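Support ticket: Arm stops mid-task during drawer closing, simulation cell
Product: Clukadard motion controller, simulation build
Raised by: Markos Antoniadis, Nivavier
Handled by: Bralari Technical Support, second line
Priority: Medium
Status: Resolved, monitoring
Opened: 19 December 2024

Summary of fault

The customer reports that the simulated arm halts without warning while carrying out the drawer closing task. The controller raises a joint torque fault, the program ends and the arm holds its last position. The task must then be restarted by hand. The same program ran without this fault from August until the customer installed the current controller build.

The customer is concerned because the program is due to be transferred to a physical cell at the Athanasiadis site. Transfer has been suspended until the cause is known. Support agrees with that decision.

Information supplied by the customer

The customer provided the controller log, the task program and a copy of the scene file. A batch of 1000 runs was completed overnight, of which 184 ended in the fault. The remaining runs closed the drawer fully and returned the arm to its start position. The customer had already reinstalled the controller and reset all joint limits to their default values. Neither step made any difference.

Investigation

Support loaded the scene file on a test machine and reproduced the fault. The log shows that in each failed run the torque reading on the wrist joint rises sharply shortly after first contact with the drawer front. The reading passes the protective limit and the controller stops the arm. The protective stop is therefore working as designed, and it should not be disabled or raised in order to clear this ticket.

The approach path was then compared between the two builds. In the earlier build the closing push was made in a straight line along the drawer's direction of travel. In the current build the path planner is permitted to shorten the approach, and in some runs the fingers meet the drawer front at an angle. The drawer model binds against its runners, the arm continues to push and the torque rises until the stop is triggered.

A second matter was found during this work. The contact margin for the drawer had been left at zero in the scene file — this did not cause the fault, but it made the rise in torque more abrupt. Support has asked the customer to correct it at the same time.

Corrective action

1. Open the task program and set the approach mode for the closing step to "fixed line".
2. Set the contact margin for the drawer to 3 mm.
3. Reduce the closing speed to 5 per cent of maximum for the final part of the push.
4. Save the program under a new name and keep the original for reference.
5. Repeat the full batch before any transfer to physical equipment.

The start position for the closing task has not been changed. The drawer begins open and empty, and the gripper begins with its fingers apart and clear of the cabinet.

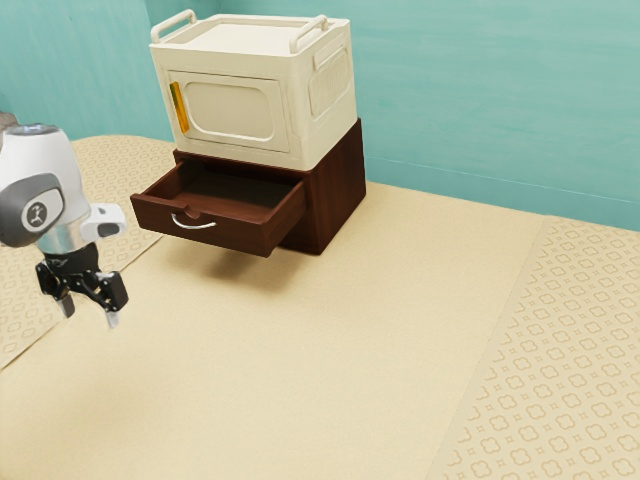 Can the torque limit be raised as a temporary measure while the batch is repeated?

The limit must stay at its default value, as a higher setting would hide the fault in simulation and could allow damage once the program is run on a physical arm.

Result

The customer applied the changes and repeated the batch. No torque faults were recorded. Average run time increased slightly, and the customer has accepted this.

The planner behaviour has been passed to the Clukadard development team as a separate defect. The customer will be notified through this ticket when a corrected build is released. Until then, "fixed line" should be used for any step in which the arm pushes against a sliding part.

This ticket remains open for monitoring until the first supervised run at the Athanasiadis site has been reported.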